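Oral History Interviewers Wanted - Banis Valley Kitchen Stories

Posted October 25, 2020

Do you love hearing people talk about food? We are looking for people to record the cooking memories of families across the Banis valley, and we would be so happy to hear from you!

Kitchen Stories began when Nazma Bhattacharjee found her grandmother's recipe notebook and realized that half the dishes in it had no instructions at all, just a name and a person to ask. Most of those people were gone. So she started calling the ones who were left, and she hasn't really stopped. We now have 216 recorded interviews, covering everything from wedding rice to the right way to salt green mangoes, and there is so much more out there.

What you would do

You would talk with older residents over the phone or by video, usually for an hour or so, and ask them how they learned to cook and who they cooked for. Afterward you write a short summary and type up any recipes that come out of the chat. Some interviews wander off into floods, school dances, and long feuds about pickles - please let them wander! Those are often the parts that families ask us to play again.

We pay $4000 for the full season, which runs through the end of April. There are two openings, one for the town and one for the farms up toward Bepari. Hours are flexible, and most of our interviewers fit the work around another job or their classes. 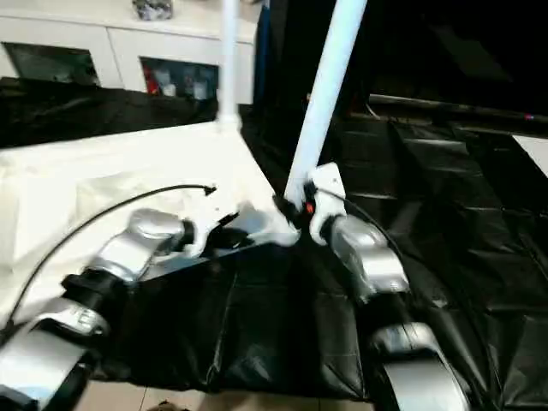
Do I need to have done interviews before?

Experience is welcome but we don't ask for it. Nazma Bhuiyan runs our training, and she will take you through recording a call, asking permission, and waiting out a silence (harder than it sounds, and so worth it). You will sit in on a few calls with her before you lead one of your own.

Who we are hoping to meet

Patient listeners, first of all. You should be comfortable on the phone with people you have never met, and able to write clear, plain English. A second language is a big help, especially Bengali or Sylheti, so do tell us if you speak one, even if your spelling is shaky. You will need a quiet place to make calls and a steady internet connection. We lend out headsets and recorders.

It also helps to know your way around a kitchen. When somebody tells you to cook the onions until they smell right, we want you to ask what that smell is like!
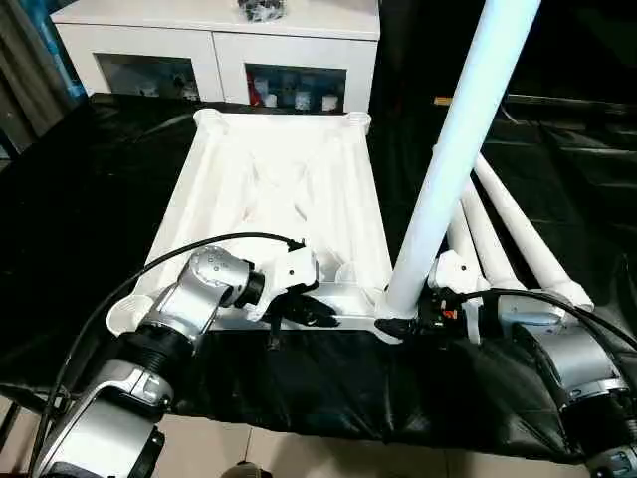 Summaries are due within a week of each call, while the conversation is still fresh in your mind. Recipes can take longer, as we like to send a draft back to the cook for corrections, and cooks have a lot of corrections. The finished interviews go into the collection at the Stindex Library, and every family gets a copy of its own recording to keep.

How to apply

Send us a letter of one page or less, along with a recipe you learned from another person. Tell us who taught it to you and what they were like. No resume is needed at this stage. Address it to Nazma Bhuiyan, Kitchen Stories, care of the Stindex Library, or drop it off at the front desk.

We will call everyone who applies, and the first calls go out as letters arrive. If you would like to be interviewed yourself, or you have an aunt who should be, please write to us too - the same address works for both.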